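# Teaching the Mesteck arm to load a toaster oven

I've had the Mesteck kit on the bench since February and I'm still a bit giddy about it! The arm comes with a hand controller, so you teach it a job by doing the job yourself (slowly, the first few times) and letting it record. Putting a toy vegetable on an oven rack is a lovely first task.

1. Leave the oven unplugged and fold the door fully down.
2. Fix the oven so it can't slide. Mine shifted on every third go until Analyn Marquez told me to raise it on a block as well, and the reach into the rack got much easier.
3. Set out the corn, the potato and the aubergine in front, with gaps wide enough for the fingers.
4. Park the arm high, press Record, and go in from above. Lift before you move forwards, or you'll catch the door.
5. Let go just above the rack, back straight out, press Save.

Repeat until you have 70 good recordings, moving the toys a little each time. I stopped at 17 on my first try and the arm only ever went for the corn.

Training ran overnight on my old desktop. The manual is thin on grip strength, so start at 4 and go up one notch if the potato slips. I love this thing, but the cable clips are rubbish and I swapped mine for Velcro the same evening.

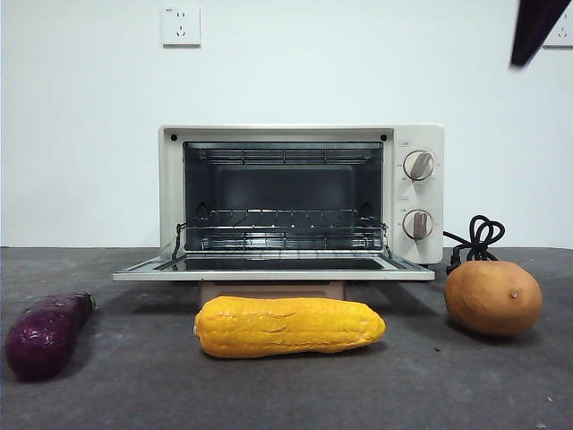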